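Anyone else's laundry getting "folding cells"?

skunkfold
Regional plant, hotel and uniform work. Management brought in two-armed folding cells in February, 54 of us on the floor. Official line is that no jobs go, they "evolve." Mine evolved into standing next to a box and pulling shirts straight when it gives up. What happened at your place?

mangle_mary
We've had them a year at the Jestholm plant. Quota per person used to be 144 an hour by hand. Now there's no quota for me, there's a quota for the cell, and guess who gets the talk when it misses.

toltau_nights
Same at Toltau, plus the headset. My wrists are better though, I'll give it that. Eleven years of folding and I can open a jar again.

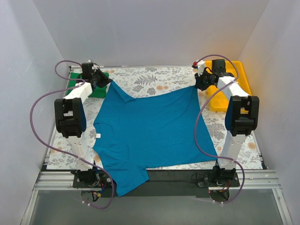 Blue tee, both grippers on it, one sleeve hanging off the front.

skunkfold
The flowery table top is a nice touch. Ours is gray, like the mood.

pressroom_pat
Going to disagree with most of this. I did 488 towels on a Saturday shift once and couldn't lift my arms to drive home. If a machine wants that job it can have it, and my parking spot.

mangle_mary
Pat, towels are rectangles. Let me know how it does on fitted sheets.

pressroom_pat
Let me know how YOU do on fitted sheets.

toltau_nights
What bugs me is the pay grade. "Cell attendant" sits one below "folder" on our sheet - same people, same room, new badge. Read yours before you sign.

skunkfold
Just checked. One below. Asked my lead about it and got told it's being looked at.

mangle_mary
Ours has been looked at since last summer. Bring a chair.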